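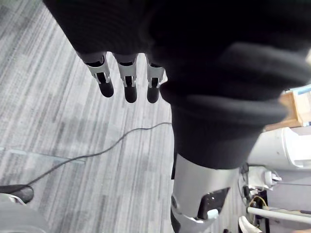

PLESTER, January – Students in the Karimi College robotics club will enter the home tasks class of the Custov Student Robotics Challenge this year, with a two-armed robot they are programming to tidy a bathroom.

The club has 37 members and meets after classes, from 4 pm. Nine of them are on the competition team, which goes by the name Favau. It is the first time the college has entered the home tasks class. Earlier teams competed in line following and maze events.

Favau's entry is built around two jobs: straightening a towel on a wall-mounted bar, and putting a toothbrush back in a mug beside the sink. The students practise both in a bathroom set at the college, with a marble vanity, a black tap and a towel bar on a grey wall. Each job is scored separately by the judges, and teams lose points if a person has to step in.

"The towel is the hard one," said Hayley Hartley, team captain and a second-year student. "A mug is the same shape every time you look at it. A towel isn't, so we can't just save one position and play it back. We've changed our minds a few times about where to grip it."

The programming is split between a group working on the cameras and a group working on arm and hand movement. Both groups keep a shared log, and new members start by reading it before they write any code.

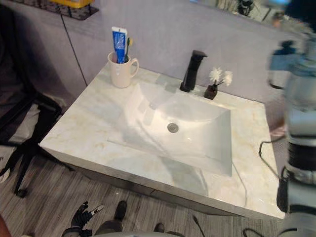

**Do students need programming experience to join the club?**

Most members start with none. New students are paired with someone from the year above for their first term and begin with short exercises in simulation, then move to the robot once they have passed a safety check with a staff member.

The club received a grant of $2488 from the Plester Community Fund for this year's season. The money will pay for replacement parts, safety gear and travel to the challenge. The college provides the workspace and staff supervision.

Mafalda Amaral, the teacher in charge of the club, said household tasks had brought in students who had not been interested in the maze events.

"Everyone has an opinion on how a towel should hang," Ms Amaral said. "They argue about it, then they have to turn the argument into something the robot can do. That is most of the work – deciding what finished looks like and writing it down."

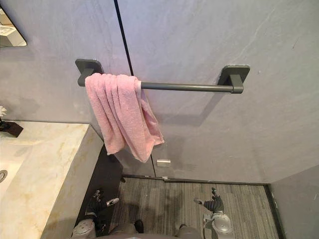 *The towel bar in the Karimi College practice bathroom.*

The club will hold an open evening at the college before the challenge. Families and prospective students are welcome, and entry is free. Visitors under 12 must come with an adult.

**Media contact:** Mafalda Amaral, Robotics Club, Karimi College, Plester. Interviews with team members can be arranged through the college office.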